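Cable drawer talk - notes, Catriona
2025-01-29

Open w/ the drawer story. 26 leads, one knot. Keep it short.
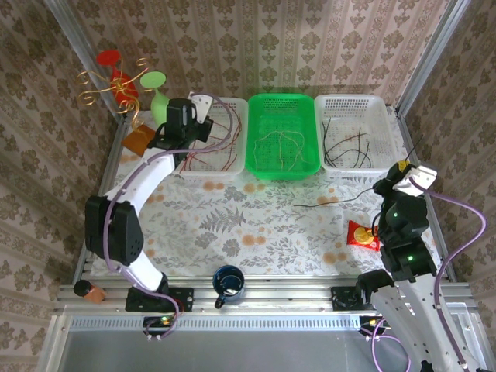

Then the rule - one kind per basket. Thin wires, string, black ones. Don't mix, ever. Mesh is good, you see what's in there without tipping it out. Three's plenty for most desks.

String people will ask. Yes it gets its own basket. It grabs everything otherwise.

Ends! Say this slowly. Bundle the black ones ends up, so you can pull one out by teh plug. Ask who has a lead hanging out of a box right now - hands up.

4 min for questions on ties v. velcro. Don't get dragged in like October.

Cloth under the baskets - stops scratches, small bits don't roll off. Skip if running late.

Keith has the handouts, 57 printed, should be enuogh. Sign-up sheet for the Ristgate session by the door. Thank Keith, then lunch.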